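Home Grants Reports News Contact
2 min read

Lirnley Footpath Project: where we've got to by 7th March

Hello again! The good news first — 615 yards of the path between Lirnley and Plasgate are open, and people are walking it in ordinary shoes. The gravel came in under budget (I checked the invoice twice).

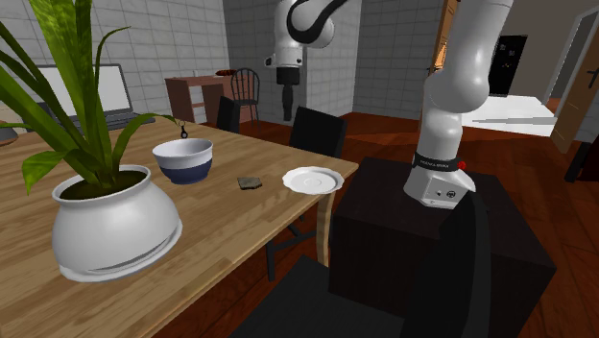 What's left

The Swanson end is slow. We need 60 more feet of edging and a new gate, and the landowner wants it hung the other way. I've set aside $3000 of your grant for that stretch.
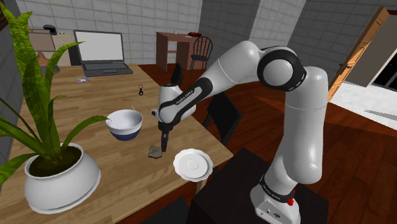
Nesma Fahmy wrote in to ask whether the gate will be wide enough for a double stroller, as the old one never was. It will, and I've put that in the order. Drainage by the stile gets done later in March.

Contact the Lirnley path team | © Lirnley Footpath Project | Back to top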